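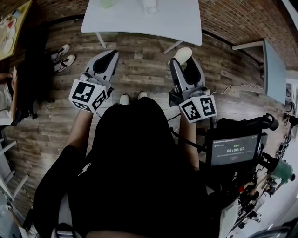 Handheld grippers over the plank floor, marker cubes on both. The timer reads 00:00:02.

Lurnetti Grippers: Questions About the Dropout Fault
Last updated 1/20/20

What went wrong?
In December the right gripper began losing its position in the middle of a recording. The file carried on as if all was well, and the hand in it teleported. Played back on the arm, a teleporting hand becomes a very fast arm. One of ours put a cup through a ceiling tile.

Was anyone hurt?
No. The tile has been replaced.

Why didn't the software catch it?
It did, in its way. Prurlow, our recording program, wrote a warning to a log that no person had opened since it was set up. There were 3698 warnings in it. We now stop the recording on the first one, with a beep that everybody hates.

What causes a dropout?
Mostly the marker cubes. If a sleeve, a long strand of hair or a table edge covers the faces, tracking guesses, and it guesses with great confidence. A scuffed cube does the same. So does a loose cable at the gripper end - push it until it clicks, then tug it.

Is it always the right gripper?
No, though it has the worse record. Swapping the cables moved the fault to the left one for a day, and then it moved back. We have stopped trying to read its mind.

How do I know if my recordings are affected?
Run the jump check in Prurlow. Anything that moves more than 200 millimeters between two samples gets flagged. Delete flagged takes. Please don't "smooth" them. Smoothing is how we met the ceiling.

Can I still use takes from before the fix?
Only if they pass the check. Of the first 800 we went through, the Uro set was clean and the Hứa set was not. Hứa is being recorded again from the beginning, and yes, we've heard how people feel about that.

What if the beep goes off while I'm holding something?
Put it down and let the timer run. Note the take number, wipe the cubes with a dry cloth and start over.

Can I turn the beep off?
There is a setting. It used to work.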